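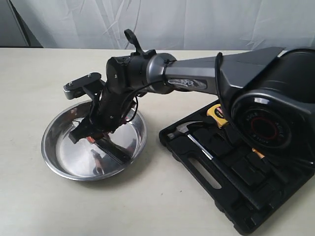

The gripper lowered into the steel bowl, with the tool case open under the arm.

Looking after a small tabletop arm: the start-of-week check

Posted by Apinya Hemmin, 02/05/2025

When I started on the tabletop cell at Tendolwood, I had a lovely thick binder left to me by whoever ran it before, and hardly a page in it covered the ordinary looking-after. There was plenty on wiring the controller and plenty on what the error lights mean, and then nothing at all on what you do with a cup of coffee in one hand before the first job goes in. So I've been keeping my own list, and this is it, tidied up a bit for anyone else who has inherited an arm and would like it to keep behaving.

Our arm is a Piper, bolted at one side of a pale table with white fabric hung behind. It moves things between a tool case and a steel bowl, and we run the jobs from a little program we call Pramano. Yours will be set up differently, I'm sure, but most of these steps carry over. The whole check takes me 22 minutes when everything is fine. Allow yourself an hour the first time, and don't feel bad about it!

What you'll want nearby

A soft dry cloth, a steel ruler, the hex keys that fit your gripper screws, a paint pen, a flashlight, and a notebook. I do like a paper notebook for this. You'll be standing at the table with your hands full, and a pencil is easier to manage than a keyboard.

1. Park the arm and take the power off

Send the arm to its rest position first, then switch off at the supply. If your arm has no brakes, it will sag when the power goes, so put a hand under the forearm and let it down gently. Keep your fingers out of the elbow while you do that. Wait until it has settled before you touch anything else.

2. Follow the cables from one end to the other

This is the part I'd keep if I could only keep one. Start at the base and run your fingers along every cable to the gripper, looking for flat spots, shiny rubbed patches and ties that have slid along. Ours arc over the link and loop again under the wrist, and both of those loops need some slack in them. Turn the wrist slowly by hand as far as it will comfortably go each way (if your maker allows moving it by hand, do check your manual) and watch the lower loop the whole time. It should open and close softly without pulling tight at either end.

If a loop hangs low enough to brush the things on your table, shorten it a little at a time. I once took up far too much in one go, and found out about it at the end of a long wrist turn – the plug came halfway out and I spent the rest of the afternoon chasing a fault that looked like something much worse.

3. Screws and paint marks

Put a small stripe of paint across each gripper bracket screw and onto the bracket beside it. After that you only have to look. A broken stripe means the screw has moved, and you can take it out, clean it and put it back to the torque in your manual. Unbroken ones I leave alone.

4. Clean and compare the fingers

Wipe both fingers down to the tips. Close them on a folded slip of paper and give it a tug. You should feel the same grip along the whole width of the paper. If it slides out easily on one side, one finger has worn or is sitting crooked, and it's worth swapping the pair together. We keep eight spare fingers in a drawer, sorted in pairs.

Ours got their last change after 672 picks in the notebook. That is only our own number, with our own tools and our own rather clumsy beginnings, so please don't take it as a rule.

5. Put the case and the bowl back on their marks

Everything drifts on a table that people lean on. I measure from the edge of the arm's base plate to the near corner of the case, and it ought to be 230 millimeters in our layout. Then I press the case down flat and check that each tool is properly home in its slot. A tool that is standing a bit proud will make the arm look faulty when it's perfectly healthy.

The bowl gets a wipe too. Polished steel throws back a good deal of light, and you'll see reflections of the gripper in the bottom of it, so if your program uses the camera to decide when the bowl is empty, teach it with the lamps on just as they are during a job.

6. Power up and look through the wrist camera

Switch on, bring the arm to the case at your slowest speed, and stop above one tool that you always use for this. I use the adjustable wrench, as its handle runs nice and straight and gives you something to line up with.
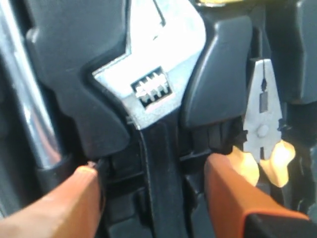 Wrist camera view: the wrench upright in its slot, with an orange finger on each side of the handle.

Look at the gap on either side of the handle. You want the two gaps to be close to even, and the fingers should come down without scraping the molded plastic. If they lean to one side, nudge the wrist in small steps and save the new position under a new name, keeping the old one until you're happy. In Pramano I add the initials and the month, so the last one ended in AH-February.

Glare is the other thing to watch for. On our wrench the bright upper part of the head washes out against the light, so I never line up on that edge. The handle is much kinder. If you can't see your handle clearly either, turn the nearest lamp a little toward the wall and try again before you go digging in the camera settings.

7. One slow run

Run a single pick and place at low speed with your hand near the stop button. Listen as much as you look. A tick in the same spot each time usually means a cable touching something, and a dull knock as the fingers reach the bowl means your drop height is too low. Raise it by a millimeter or two and go again.

8. Write it down

Date, finger pair, anything you moved and by how much. If you changed nothing, write that too.

Guvcombe, our sister workshop, does the same check with a longer case and skips the bowl, and they measure to the far corner. Either corner is fine as long as you stick with it. Paint pens are in the Cisternas cabinet, second shelf, and please put the caps back on.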